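4.2 Bins, lids and where things end up

Most of the storage in the homes we visited was plastic. Bins, tubs, drawers on wheels, a few lidded boxes stacked in closets. Of the 322 storage items logged across the Ketovbridge and Drarnell households, 222 were open bins or bins whose lid had gone missing. We had expected more closed boxes. Participants said lids were "a pain" or that the lid was somewhere, maybe under the bed.

See-through and frosted bins were treated differently from solid ones. With a clear bin people did not label. They looked. With a frosted bin they also did not label, but then had to guess, and several told us they pulled down the wrong one first. One Drarnell participant kept winter hats in a frosted bin on the top shelf and in December took down the Christmas lights instead, then the hats, then put the lights back in the hat spot. The two have been swapped ever since. This kind of drift came up in almost every interview and is coded as "place slip" (see Section 3 for the coding scheme, which follows Annamalai with minor changes).

Size mattered more than we planned for. Small bins were moved with one hand, often while carrying something else. Large bins changed the whole job. Participants cleared a path first, or slid the bin along the floor, or waited until a second person was home. In the interviews the waiting was described as the main reason a room stayed half tidied. "It's not heavy, it's just big," was the usual line, and variants of it turn up in both sites. An empty large bin weighs very little, but the arms have to go wide and the rim is in the way of your face.

Grip points. Few of the large bins had real handles. People held the rim, mostly, or got fingers under the base. Ribbed or patterned side walls were mentioned as nice to look at but no help for holding. Rolled rims were liked. Sharp rims were not, and two participants had put tape over them.

Shared handling, where two people have hold of one bin, was coded separately (Fig. 2). Hands can be on the same side or on opposite sides of the rim, and we noted both, plus wether the opening was up, sideways or down. Talk during shared handling was short – "got it," "your side," "wait." The second coder, Hadiza Fashola, marked these exchanges independantly and disagreements were settled by going back over the notes together.
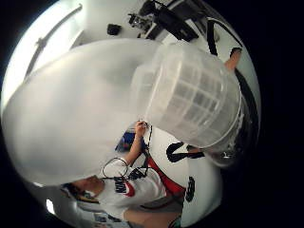
Figure 2. Shared handling of a large frosted bin, open rim tilted down. One hand grips the lower edge, fingers of another hand touch the far rim.

Tilted bins raise a coding problem. An open rim pointing down could mean emptying, checking, stacking or just getting a better hold, and a single view does not settle it. We left purpose blank unless the participant said it out loud. Davix-style activity codes would force a choice here, so for this category we dropped them. Orientation was kept as its own field.

Nesting is the last item. Empty bins of the same model were stored inside each other, and stuck. Pulling them apart was named as a two person job in both sites. Bins from different sets were rarely nested even when they would fit – owners seemed to think of sets as belonging together. More on this in 4.3, with the drawer units.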